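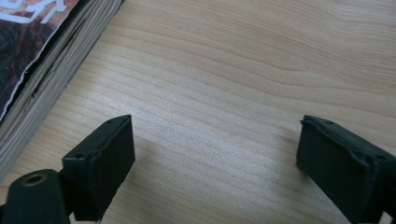
2021-12-15, by Tripathi

I gave up most of last night to the gripper again, and I'm pretty happy with how it came out, so bear with me while I go on about fingers.

Quick catch-up if you missed the last post: the hand-held tool I built from the Larkinell plans has done 1,582 grabs on its first set of fingers (the counter in the handle keeps track, I just read the number off). Somewhere past 700 it started getting sloppy. Soft stuff was fine, but anything flat would twist and slide out the bottom. I blamed the springs. Then I blamed the servo. I had the whole servo out, cleaned it, put it back, and got exactly the same twist!

It was the finger screws. One of them had backed out just enough that the left finger could rock a hair when you squeezed. You couldn't see it, but you could feel it if you pinched the tip and wiggled.

So, what I did: both fingers off, holes cleaned out with a toothpick, new screws from Kultby, and a tiny dab of the removable threadlocker on each one. Tiny! Last February I used way too much and had to warm the thing up with a hair dryer to get it apart again. Then I closed the fingers on a steel ruler, snugged everything down a bit at a time going side to side, and only did the final tightening with the ruler still clamped in there. Doing it that way lets the two faces find each other before they're locked.

After that I re-zeroed the open position. The Breltent board wants you to hold the button for 3 seconds with the fingers all the way apart, and it will happily save a wrong number if you let go early (ask me how I know). Mine now reads 58 at full open, same as when it was new.

I still want to sand down a couple of rough spots along the top edges, and the bearing could use a drop of oil. Maybe this weekend. If anybody has found screws that stay put without threadlocker, tell me in the comments, I'm all ears.

7 comments | 4 shares

Back to top
© 2021 Tripathi. Contact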